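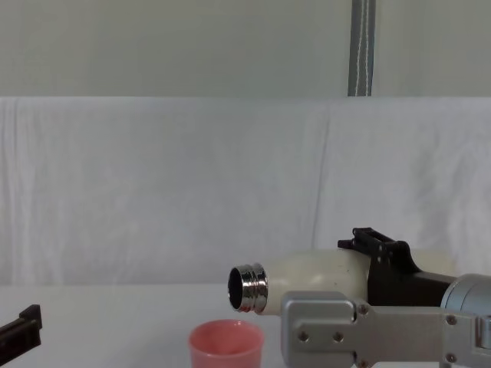
How much tea do people really drink in a working day when the kettle is down the hall? Less than they think, and the gap is wider in the afternoon than in the morning.

3.2 Self-reported and measured intake

We were delighted by how willing the office staff at Werkura were to keep a tea diary. Each person wrote down every cup for 30 days, and Eldana Abdella compared the entries with the weight of leaves left in the shared tins. Of 242 diaries handed out in March, 200 came back complete enough to use (see Figure 4 for a bottle and cup).

Figure 4. Bottle and cup.

The diaries turned out to be a lovely source. Many people added notes on taste, on the weather, even on who had made the pot - details we had not asked for and were very glad to have. Llanos and Baek coded these notes separately and then met to settle the differences. Most disagreements were over the word "cup," which some writers used for a small serving and others for a mug of up to 600 ml. We kept both readings in the data and return to them in Section 4.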